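**Cell 2 gripper fault, post-incident checklist**
Tindthorpe site, packing line trial. Friday, July 29, 2022

Status: LOCKED OUT until items marked OPEN are closed. Do not re-arm from the pendant just because the light is green.

What happened, short version: gripper didn't release on the place move. Arm carried on to the next waypoint with the part still held, clipped the Phelan guide rail, e-stop tripped on force limit. No one in the cell. Controller log shows fault code 318, then nothing useful.

## A. Guarding and stops

- [x] E-stop, pendant. Works, tested twice.
- [x] E-stop, gate post. Works. Label is peeling, needs a new one.
- [x] Gate interlock drops drive power. OK
- [ ] Light curtain, infeed side. OPEN. Trips fine at waist height, slow at the bottom beam. Lens is filthy, clean first and then retest before anyone orders parts.
- [x] Lockout tag on isolator. Mine. Leave it alone please.

## B. Arm

- [x] Joint brakes hold with power off
- [x] No oil at the wrist
- [x] Cable dress pack. Rubbed on the outer bend but not through. Wrapped for now, put it on the November shutdown list.
- [ ] Mounting bolts retorqued after the knock. OPEN, torque wrench is out for calibration. Back Monday supposedly.
- [x] Guide rail checked. Bent, straightened, will do. Colour's off where the paint went, don't care.

## C. Gripper

- [x] Fingers cracked or chipped? None found
- [x] Finger screws tight. One was a quarter turn out
- [ ] Opens to full stroke on command. OPEN. 40 cycles on the bench, stuck part way on 14 of them. Not every time, so a quick open/close test would of passed it. That's how it got through the morning check I reckon.
- [ ] Position feedback agrees with the fingers. OPEN. Says "open" when its not. This is the one that worries me.
- [ ] Release check before move. OPEN. Program waits on a timer and then goes. Needs to wait on the sensor, and the sensor needs to be telling the truth (see above).

## D. Simulation

Ran the Brarurora model at the same waypoints. Close-up render at the gripper, yellow object at the top, curved lower edge showing next to the dark finger:

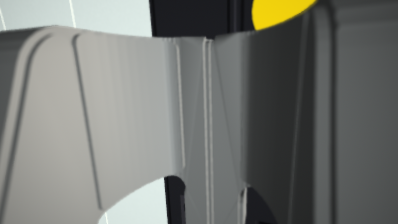
## E. Before restart

1. Swap gripper for the spare Ledau unit. Bag and tag the old one, don't strip it down, supplier wants it whole.
2. Change timer to sensor wait. Save as new revision, dont overwrite.
3. Full cycle test at slow speed, gate shut, one person on the pendant.
4. Same again at normal speed.
5. Force limit stays where it is. It did its job. Anyone wanting to raise it to stop nuisance trips, ask first.
6. Update the morning check sheet so the gripper gets repeated cycles under load.
7. Sign the board by the isolator, then tag comes off.

Night shift: cell stays down, pack by hand off the end of the conveyor. Extra tables are behind the wrapper.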